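## 3. Working out your budget before you order

Okay, this is the part I wish I'd read first! Prapai Wattanapong and I did our sums on the back of a Provovum catalog in December and had to redo all of them, so grab a spreadsheet.

1. Start with the instruments. Price a left and a right, then a spare pair.
2. Add practice supplies (suture needles, black braided thread, pads). I put down $400 and it went fast.
3. Get the service plan quoted separately. Clukari wanted $1,932 for ours, and it wasn't in the first quote.

> **Note:** Ask how many uses each instrument is rated for, and get it in writing.

Suturing drills are where I'd plan the most instrument hours, with one jaw pair holding thread and the other free to come in and grab.
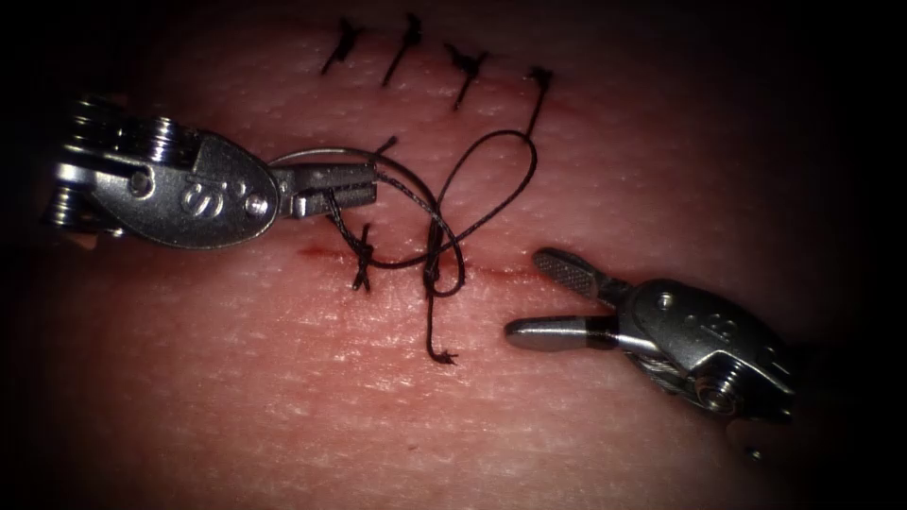
Do I need to buy spare instruments right away?

I'd order them with the system, because a single worn wrist cable can stop your whole training schedule while you wait on shipping.

4. Leave three blank rows for things you forgot (drapes, for us).

**Caution:** Don't sign until the delivery date and the instrument count are on the same page of the order.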